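Town of Skutcombe
Office of the Clerk
Polling place safety and access checklist, with inspector's comments

Site: Nazari Hall, Diltus Street
Inspected: 09/12/2023
Inspector: Ognjen Delić
Reviewed by: Cherry Mae Ignacio, deputy clerk
For use at: November general election

Mark each item OK, FIX or N/A. Anything marked FIX needs a comment and has to be looked at again before the equipment is delivered. Comments can be short, but please write them so that someone who has never been to the site can follow them.

PARKING AND APPROACH

Accessible spaces marked and signed: FIX
Paint is worn on the space closest to the ramp. The sign is fine. Public works can repaint or we can use the portable signs from the storage room. I would rather have paint.

Route from parking to entrance free of steps: OK
Goes by the side ramp. Handrails are tight on both sides.

Surface firm and level: FIX
The slab at the bottom of the ramp has lifted. I measured a 2 inch lip. A walker or a small wheel will catch on it. This is the one item I would not open the site with.

Outdoor lighting works: OK
Came back after dark to check. The light over the side door is on a timer and needs to be reset when the clocks change. Hall has been told.

Electioneering boundary can be marked: OK
The line falls partly on the Diltus Street sidewalk. Last year a campaign tent was set up right on it and we spent most of the morning arguing. Chalk and cones this time, placed before the first worker arrives. Neither party's people get to move them.

ENTRANCE

Door opens easily or can be held open: OK
Closer is slow but works. Wedges are not allowed because this is a fire door. Post a greeter.

Threshold: OK

Wayfinding signs: FIX
Voters come in the side, but the front door has the bigger sign and it is locked. Need an arrow at the front in every language we print ballots in.

VOTING ROOM

Exits clear and signs lit: FIX
Folding chairs are stacked in front of the rear exit. They were there last year too. Hall agreed to move them. Check again on setup day.

Room for booths with privacy: OK
The room will hold 14 booths with the backs to the wall. Do not put any under the balcony, where people can look down on them.

Accessible booth placement: OK
Keep it near the door but out of the line. It should not face the check-in table.

Power and cords: FIX
The outlets on the stage side are dead. We need 2 heavy extension cords and tape for the floor. The tabulator gets its own outlet, with no coffee maker on it.

Check-in line: OK
Daltaten, the rental company, can supply the rope stands again. Ask for rubber feet. The metal ones scratched the floor and we got a letter about it.

Observers' area: OK
Tape a box on the floor where both sides can see check-in and the tabulator and cannot read a ballot. Put the rules for observers on the wall there, at reading height.

RESTROOMS 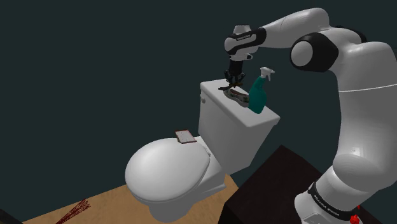
Restrooms count as part of the polling place while voting is going on, so the ban on campaign material applies there too. Workers tend to forget this and only check the voting room. Palm cards get left on any ledge, and the usual spot is the top of the toilet tank, just under the black gripper in the picture. Look there first, then the sink and the back of the door. Bag whatever you find, write the time on the bag and give it to the site chief. Do not throw it out.

Open to voters and workers: OK

Grab bars secure: FIX
One bar in the accessible stall turns in its bracket. Hall will tighten.

Sweep for campaign material assigned: FIX
Not on anyone's duty sheet. I suggest 2 sweeps before noon and the same again after. Split them between workers of different parties, as we do for other tasks.

BALLOTS AND EQUIPMENT

Lockable room for overnight storage: OK
Room behind the stage. The hall has to hand over all keys and sign for them.

Seal log on site: N/A
Comes with the delivery.

REVIEWER'S NOTES

Ramp slab goes to public works as a priority. If it is not ground down or patched by delivery, call me and we will talk about the backup site. Agree on the sweeps; I will add them to the duty sheets for all sites. On the outlets, please ask the hall which breaker they are on before we buy cords. C.M.I.

Reinspection needed: Yes
Items: slab, parking paint, signs, rear exit, cords, grab bar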